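January, a little after nine at night

Well, I finally did it, dear diary – I stood up at the parks meeting and said my piece about smoking in the bleachers at the Stendau ball field! Two minutes is all you get, and I'm afraid I spent half of one thanking Lorna Dow for saving me a seat, but we had 200 signatures and I was proud of every one.
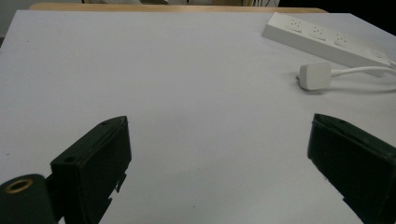 Davina MacAulay spoke after me, much better than I did, about the little ones picking butts out of the dugout dirt. They vote next month. I came home too wound up to eat, so it was toast and tea, and now I really must call my sister back before she goes to bed.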